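Flemwood Filer: notes after a month with the hand-held kit

I bought the Filer kit in August with my own money, used it most evenings until the return window closed, and kept it. What follows is mostly about the gripper, the export software and the terms of the hosted service. I have left out the unboxing.

The kit is a hand-held gripper for recording manipulation demonstrations. You hold it, you do a household task with it, and the recording becomes training data for a robot arm that has a matching end effector. Flemwood sells it in two ways. The base kit is the gripper, a charger, a hard case and a license for the desktop tool. The service tier adds upload to their servers, where the episodes are cleaned, segmented and returned in whichever format your training code wants. I paid for the base kit and took the service on a one-month trial.

My comparison point is the Evgate unit I used for most of last year. The Evgate is lighter and its trigger is better. Its fingers wore out on denim, its clock drifted against the wrist tracker, and the replacement parts took 12 days to arrive when they arrived at all. I wanted something I could repair on a kitchen table with one screwdriver.

Setup took me 27 minutes, most of it firmware. The desktop tool found the gripper on the second try. Calibration is a printed board and a slow figure eight, repeated until the residual drops below the threshold. The tool does not tell you what the threshold is. I found it in a config file, changed it, and changed it back after a day of worse tracking.

I chose laundry as the test task. Rigid objects flatter any gripper. Cloth shows you quickly whether the fingers close evenly, whether the opening is wide enough for a thick fold, and whether the wide lens keeps enough of the room in view for the tracking to hold on to. A bed is a reasonable work surface for it: large, soft, at an awkward height, and usually with other things on it.
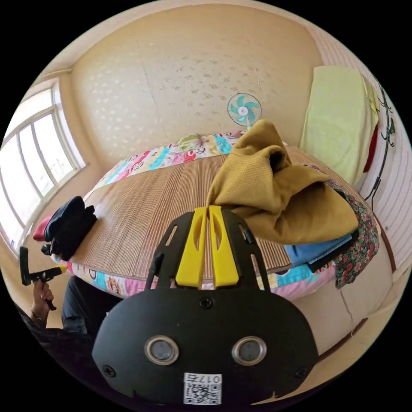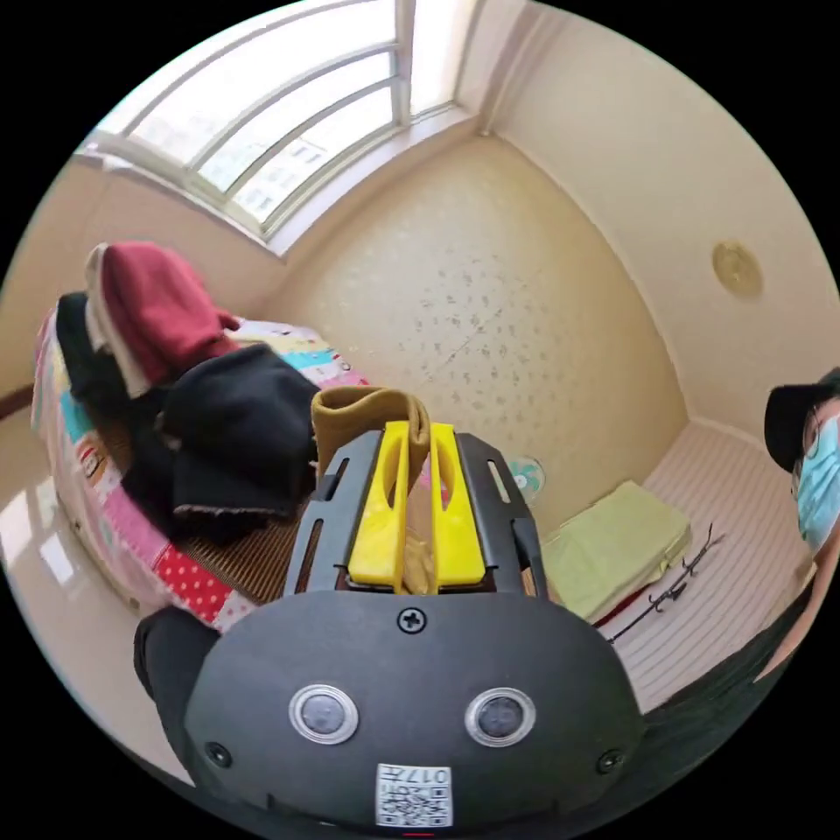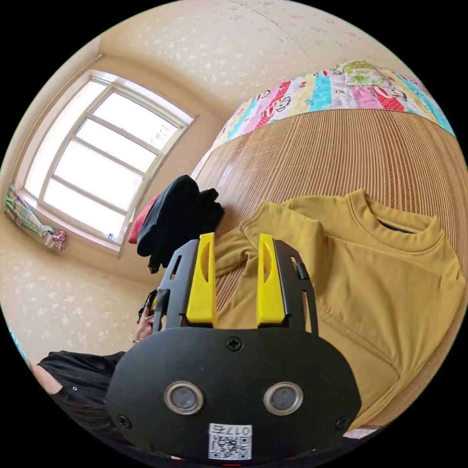 Ritchie, commenting on my earlier post about the Evgate, wrote that cloth data from a two-finger tool is only as good as the release, and that reviewers always test the grasp and never the letting go. I think that is correct, and I went back through my episodes with it in mind.

On the Filer, the release is the weaker half. The fingers open at a fixed speed once the trigger passes its midpoint. With a thin T-shirt the fabric tends to follow one finger out, and you end up with a small wrist shake to free it. The shake gets recorded. A policy trained on those episodes will learn the shake, and I would prefer it did not. Flemwood lists a low-friction finger insert as an accessory. Mine was on back order for the whole month, so I can't say if it helps.

The grasp I have few complaints about. Closing force is adjustable in software and the default is sensible for sweatshirt-weight fabric. The slots in the fingers let them flex a little, and on a thick bundle the contact stays fairly even along the length. I had more trouble picking up a single layer off a flat surface. You have to come in low and push a ridge up first, then close on the ridge. Once I had the habit it was quick, but the first evening's episodes were mostly discards.

Weight is the other issue. The housing is broad and the mass sits forward of the hand. After an hour I was dropping my elbow, and the trajectories show it. I now stop at 40 minutes.

The export tool is plain and does its job. It writes video, pose and finger width on one clock. I checked the alignment by tapping the fingers against a table edge at the start and end of long sessions, and the offset stayed under one video interval every time. The Evgate never managed that. File names are generated from the device and session, with no option to add your own tag, so I keep a separate text file with the task name and any problems. That should be a field in the software.

The service tier is harder to recommend. It allows up to 500 episodes a month at the lowest level. Segmentation of cloth tasks was inconsistent: a fold with a pause in the middle often came back as two episodes. You can merge them by hand in the web page, one pair at a time. The next level raises the limit to 3,000 and adds batch merging, which I'd call a basic feature. There is also a clause giving Flemwood the right to keep rejected episodes for "quality purposes." I asked support what that covered and was sent the same clause again.

I canceled the trial and kept the base kit. My own segmentation script is crude, but it splits on finger width and dwell time, and I know exactly when it is wrong.

Known problems on my unit, firmware as of this post:

The charger light stays amber after a full charge.
The desktop tool forgets the calibration if you unplug during a write.
Finger width reads slightly above zero when fully closed. A constant offset fixes it.
The case foam is cut for a different finger length.

I'll add the insert results when the part ships. Towels are next, then fitted sheets, for which I have no working method with either tool.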